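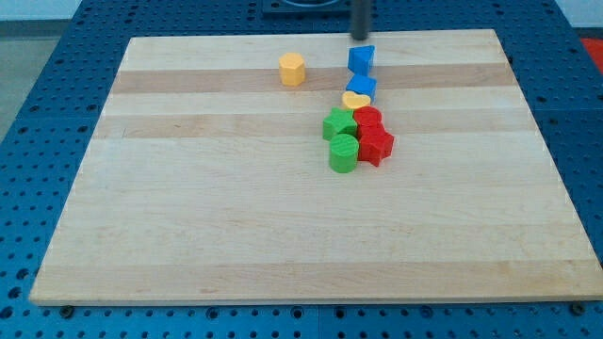 3 min read

Binding bench, February, after lunch

Back to the Prurach anthology. Forty copies, sewn on tapes, quarter cloth, and a paper label on the front that the poets have now reworded for the fourth time. The current wording is "Poems from Prurach and Elsewhere". Elsewhere is one man in Mivedthorpe with eleven pages, so he has earned it.

Spent the morning folding. The paper is the Kasprzak cream we bought for the last pamphlet and had left over, and it behaves until you cross the grain, when it cracks like a biscuit. I had the first few sections folded before I noticed I'd cut the sheets the wrong way round. They have gone in the scrap drawer, where they will make very literary shopping lists.

Note for whoever sets the next one: the long poem in section 4 (the one about the reservoir) has a line that runs over by a single word, every stanza, all the way down. On screen it looked like a decision. On paper it looks like a drip. I took the type down half a point and the word went back up where it belongs, except in the last stanza, where it won't. I have written to ask whether "immeasurable" could be "vast". I expect a long reply.

Proofs. Found so far:

- "the heron's gate" for "the heron's gait", p. 17. I slightly prefer the gate.
- Contents page has the sonnets starting on a page that is blank.
- Two poems called "Untitled", next to each other. One of them has to be "Untitled (2)" in the contents or people will think we've stuttered. Both authors say the other one should change.
- The dedication is longer than the shortest poem.

Sewing: tried the test copy with the thin thread and got a spine you could post through a letterbox, very neat, but it opened like a mousetrap. Went up to the thicker thread and now there is a bit of swell at the back, which I'm told is correct and which I will pretend I wanted. Knocked it down with the hammer between boards. Better. Still opens flat at the reservoir.

Paste was too wet again. Left it standing with the lid off while I read the villanelles and it was about right by the end of them. So: one set of villanelles to thicken a pot.

Covers. Fodia sent the cloth in "moss", which I would call "snooker". It is good cloth and takes the paste without the glue striking through, so I'm keeping it. The poets have not seen it. The label paper curls towards the printed side if you paste it and dawdle, so paste, count to ten, lay it down, and rub through waste sheet with the bone folder. Do not rub directly. I have one label with a shine on it like a waxed apple and it's going on my own copy.

The reading is at Mivedthorpe at the end of the month, and they would like all the copies there flat and dry. Someone has also asked if we could "run off 600" for the schools. By hand, with one sewing frame. I said I'd think about it, and I have.

Left in the press at 5.40: 2 sewn blocks, spines glued, no covers yet. Please don't open it to look. I know it's tempting, I've done it twice.

Tomorrow: trim, endpapers, find the good knife, chase the reservoir.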